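Abro hilo, que me habéis preguntado por el ferry eléctrico y una no sabe contestar en dos líneas (ya me conocéis). Poneos un café. 1/7

El sábado por fin crucé en el Soditz, el barco a baterías que cubre la ruta corta entre las dos orillas. Son 12 minutos de travesía y os juro que lo primero que se nota es el silencio. ¡Se oían las gaviotas! 2/7
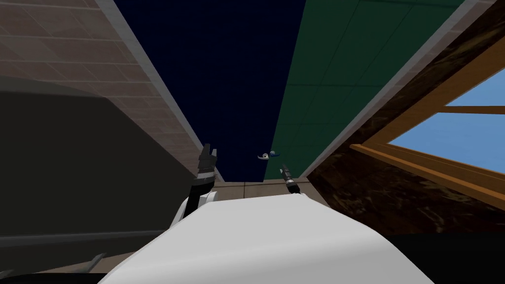

Las dos pinzas, una a cada lado.

Me acompañó mi amigo Oskari Eskola, que trabajó años en ferris de gasóleo y venía bastante escéptico. Su duda de siempre: vale, no echa humo en el puerto, pero ¿de dónde sale la corriente? Buena pregunta, porque de noche la red local todavía tira de gas. 3/7
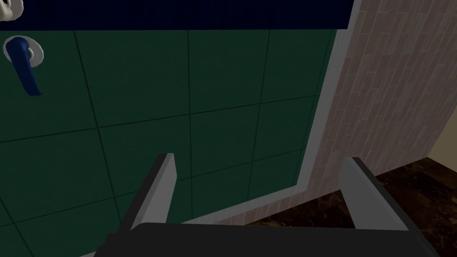 Lo que a mí me preocupa es el invierno, cuando las baterías rinden menos y el viento obliga a gastar más. Kalkidan Tufa, la jefa de máquinas, me contó que desde septiembre guardan siempre margen para una vuelta extra. Y mirad, para el baño de casa me quedo con el verde oscuro de esos azulejos, que llevo meses sin decidirme. 4/7

El cargador del muelle es de 560 kW y se enchufa en cada parada. Para rutas largas, de momento, ni soñarlo. 5/7 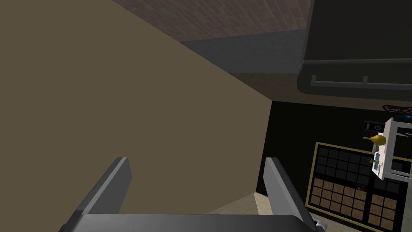
Pinza abierta y pared color oliva tostado.

El billete cuesta lo mismo que antes y la bici va gratis, que eso también anima a dejar el coche. 6/7

Mañana os cuento lo de los autobuses, que tengo pendiente llamar a Tiruwork Nigatu. Gracias por leerme hasta aquí, de verdad. 7/7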